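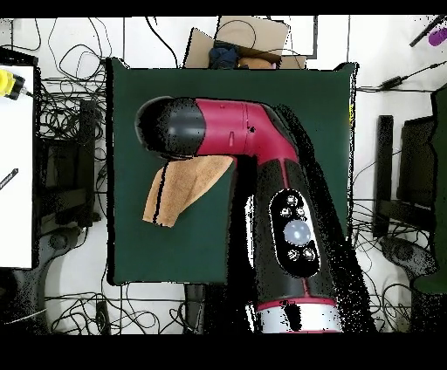

Tan cloth at the green table. Dark blue fabric by the cardboard box on the far side.

Cloths and Towels: Flarkberg Linen Sort
Page by Cherry Mae Rivera
Posted 5/2/23

This page covers the cloths and towels part of the linen sort at the Flarkberg hall. The bedding and curtains were done in December and have their own pages, listed further down with a line or two on each album. The total for cloths and towels was 379 pieces. The method is written out in case another hall wants to do the same thing, and so we don't have to work it out again next time.

What was in the sort

Face cloths, hand towels, bath towels, tea towels, cleaning cloths and cut-up rags. There were also bath mats, which I hadn't planned for and which went in with the bath towels. A few pieces of clothing had got in with the linen over the years. Those went into a box of their own and are not in the total.

Most of the plain towels are the Colano ones the hall bought when the kitchen was redone. They started out in three colours, but the white and the cream are hard to tell apart after this many washes, so I put them together under "light". The rest came in as donations and match nothing.

Setting up

A square table is better than a long one for this. You can reach the far side without walking around, and a box placed just past the edge is close enough to drop things into. A dark or strongly coloured top helps as well. On a white table the pale cloths are hard to see and you miss thin patches and pulled threads. On green the light colours and the tans stand out well. The navy pieces are harder, and I held those up to the window.

Keep the boxes lower than the table top if you can. Cardboard is fine. We used 6 boxes from Lenz, all the same size, with the flaps folded down on the outside so they didn't flop back over the opening. Write on the long side of the box, not on the flap.

How each piece was checked

Pick it up by one edge and let it hang. A cloth that is lying crumpled can look square and sound when one corner has gone. Look at the hem all the way around. Look at the middle, where towels go thin first. Then turn it over and check the back.

Smell it. Anything musty goes back to the wash regardless of how good it looks.

Fold in half, then in half again. Face cloths stop there. Hand towels get one more fold, and bath towels are folded in thirds the long way first so they fit the shelf. Tea towels are folded to the same size as hand towels and kept in a separate pile.

Do not try to fold rags. We did for the first box and it took longer than all of the hand towels.

The groups

Keep, shelf. Good hem, no holes, no heavy stains. Light staining on a dark towel was let through.

Keep, kitchen. Tea towels in any condition short of holes. They get stained again within the week and it isn't worth being fussy.

Wash again. Musty, sticky or covered in lint. The lint mostly comes from new towels being washed with old ones.

Mend. A loose hem or a pulled loop, where the rest of the cloth is sound. This group was smaller than I expected.

Rags. Thin in the middle, frayed on more than one side, or stained past saving. Bath towels in this group are cut into four before they go in the box.

Out. Anything with a rubber backing that has started to crumble, and anything with paint or oil on it. There were 34 of these.

Notes on colour

Tan and light brown cloths were the ones I had to look at twice. A soft tan cloth hides tea stains very well, and it can also look stained when it is only creased. Smooth the crease flat with your hand before deciding. If the mark moves with the cloth it's a stain, and if it goes when the cloth is flat it was only shadow.

Navy shows lint and nothing else. Bleach spots on navy are permanent, and I passed them for the shelf if there were fewer than a handful.

Stripes go by the main colour. Checks go with tea towels whatever size they are, and I know that isn't strictly correct.

Where it all went

The shelf towels are in the cupboard beside the kitchen door, light colours on the upper shelf and dark on the lower. Face cloths are in the wire basket under them. Please take from the front and put clean ones at the back.

Tea towels are in the second drawer. The first drawer sticks and should be left for the things we hardly use.

Rags are in the cleaning cupboard, in the box marked RAGS. There are more of them than we'll get through this year. If you need some for a shed or a school, take them, and leave the box behind.

The mending is with me.

Other albums in this set

Bedding, single. Flat sheets, fitted sheets and a pile of pillowcases waiting to be matched. The matching was given up on in the end and they were stored by size.

Bedding, double. A smaller album. The fitted sheets were photographed folded, and the method for folding them is in the notes on that page.

Blankets. Wool and polyester kept apart. Two of the wool ones have moth damage and there are close-ups of the worst places so people know what to look for.

Curtains. Taken flat on the floor of the main room. The measurements given are for the dropped length with the hem left as it is.

Tablecloths. Round and oblong. The oblong cloths have been tagged at one corner with the length, because they look identical when folded and the wrong one always gets pulled out.

Aprons. Short album. Several need new ties and these were left out on purpose, as they are still in the mending bag.

Shelving. The Jornar shelves before and after the boxes were moved. The lower brackets were refitted one hole up so the taller boxes go underneath.

Questions that have come up

Can donated towels still be dropped off?
Yes, but washed and dried first, please. We have enough bath towels. Hand towels and face cloths are more useful. No bath mats.

Were the towels washed before the sort?
Everything from the cupboard had been washed at some point, but some of it had been sitting a long time. Next time I would run a full wash in the week before and sort straight off the line. It would have cut the "wash again" pile down a great deal.

How many people does it need?
It goes well with 2 at the table, one checking and one folding. With more than that the piles get mixed up, and it's better to put the extra hands on carrying boxes and cutting rags.

What do you use for cutting?
Ordinary fabric scissors for the first snip, then tear. Most towelling tears straight along the weave. Thick bath mats don't, and should not be attempted.

Why not sort by size first?
I tried it. You end up handling every piece twice, as the condition check has to be done anyway. Checking first means the rags and the outs leave the table early and only the good pieces get sized.

Can I use the photos?
Halls and clubs are welcome to use them for newsletters and notices. Put the album name under the photo so people can find the notes.

Things to do differently

Label the boxes before starting. Two of ours were labelled halfway through, and part of the mending went into the rags and had to be fished out.

Have a bin bag ready for the lint and loose threads. They end up on the floor otherwise and then get back onto the clean towels.

Put the heavy things in the bottom of each box. A box filled with face cloths and topped with bath towels bulges at the sides and won't stack.

Write the number down as each pile is finished. I left the tea towels to the end and had to unfold part of the stack to be sure I had them all.

Stop when the light goes. The ceiling lights in the hall are yellow, and under them every light towel looks like a tan one. The last pile of the afternoon had to be checked again the next morning, and a good part of it changed groups.

The next sort will be napkins and oven gloves, which are still in the sideboard. There will be a page for those once the album is up.

Back to all albums
Next album: Blankets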